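Stosley Rolls Out Free Gas Leak Drills for Small Fuel Depots

SALINAS, 31 January 2018

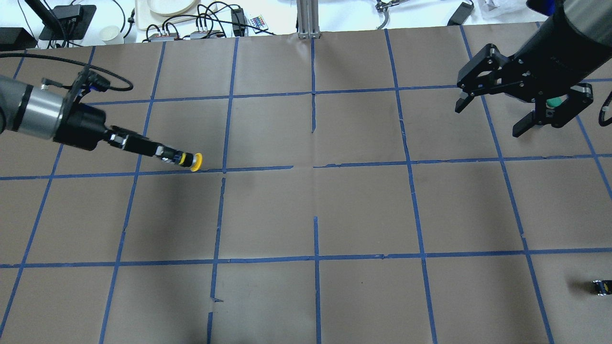
Why we're doing this

I run the training side at Stosley, and I've spent a good part of my working life standing around fuel depots in a hard hat, talking people through what to do when something smells wrong. So I'm really happy to finally share this one – starting this spring, any small depot in the Salinas area can book a gas leak and fire drill with us and pay nothing for it.

The big terminals have their own fire crews and their own drill calendars. The little yards mostly don't. You'll find two people on the early shift, a tanker backing in, and a binder on a shelf that was last opened when somebody moved the shelf. I don't say that to be mean (I've worked in yards like that, and I liked them!), but a truck being unloaded is a bad time to start reading.

What a drill looks like

We come to you. A session takes 2 hours and we ask for everyone on shift, drivers included. We start with the shut-off valves, and yes, we make each person walk to them and put a hand on them. Then we run a pretend leak during unloading, with the engine off and the hose empty, and your crew clears the yard and makes the emergency call to one of our trainers playing dispatcher. After that we do it again with the wind coming from the other direction, and this is usually where the good arguments start.

You keep a one-page yard plan with your own gates, valves and meeting point on it. Please hang it somewhere people stand, like next to the coffee maker.

Who's paying

Our friends at Prindach are covering travel and trainer time for the first 30 depots. We tried the drills out in October at six yards and changed a lot afterward. The slides are gone, for one thing – everybody hated them, me included. We also added a part for neighbors, so if there are houses or a school by your fence, tell us when you book and we'll set aside time for them.

How to sign up

We've written to 122 depots already. If yours didn't get a letter, call the Stosley front desk and ask for the Amby program, which is the name we gave the drills. Have your shift times handy, plus the name of whoever can close the gate for the morning. Bookings open the day this release goes out, and early morning slots are fine with us.

Press who'd like to watch a drill are welcome too. Wear closed shoes and leave your lighter in the car.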